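Office Skills, Unit 5: The Desk Telephone
Course handout, Durkton Evening College
Last updated: March

Please read these notes before the practical lesson and bring them with you. We shall use the corded desk telephone, which many of you have at home or have used in a small office. Mobile phones are not part of this unit.

1. The parts and their names

In English the word "phone" is used for the whole thing, so in class we try to be more exact. The base is the part that stays on the desk. The handset is the part you hold to your ear. The cradle is the shaped place on the base where the handset rests. The cord between the handset and the base is usually coiled, and the students often call it "the spiral", which is understood but is not the usual word. The line cord is another cord, the straight one, which goes to the wall socket. Please do not mix these two when you telephone a supplier to order a new one. 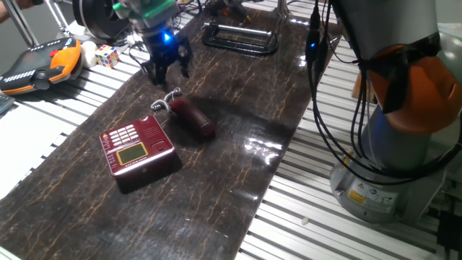
Farah Nugroho asked after the first lesson whether "receiver" is wrong, as her office in Clovberg says "pick up the receiver" and never "handset". It is not wrong. "Receiver" is the older word and many people still prefer it. In your written work you may use one or the other, but stay with the same word until the end of the page.

2. On hook and off hook

When the handset lies in its cradle, the telephone is "on hook". When the handset is lying on the desk beside the base, the telephone is "off hook", and in most offices a caller will then hear the engaged tone. This is the most common reason for a "broken" telephone. Before you report a fault, look first at the handset -- it may be only a little out of its place.

3. The keypad and the display

Most desk models have number buttons in rows and a small display. On a simple model the display may show the time, the number dialled and sometimes the number of the caller. Dial slowly and read the number from the display before you speak. For the exercise you will dial internal number 370 (reception) and internal number 128 (stores).

4. Where to put the telephone

Put it on the side of the hand you do not write with. A right-handed person holds the handset in the left hand and keeps the right hand free for the pen or the keyboard. Leave enough space in front of the base for a message pad. If the cord must cross the keyboard, the telephone is standing on the wrong side. 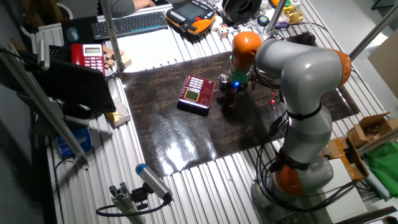
Photo: Stendov

A coiled cord becomes twisted with time. To correct it, hold the cord near the base and let the handset hang freely until it stops turning. Do not pull the cord straight, it will lose its shape.

5. Cleaning

Switch nothing on or off, only place the handset beside the base. Use a soft cloth, slightly damp, for the casing, and a dry cotton bud between the buttons. Never spray liquid on the keypad. The mouthpiece collects the most dirt and is often forgotten. Allow 10 minutes before you put the handset back.

For the next lesson: write five sentences for taking a message, using "hold the line", "put through", "hang up", "ring back" and "engaged". The Saludo workbook has a page of messages which you can use as a model.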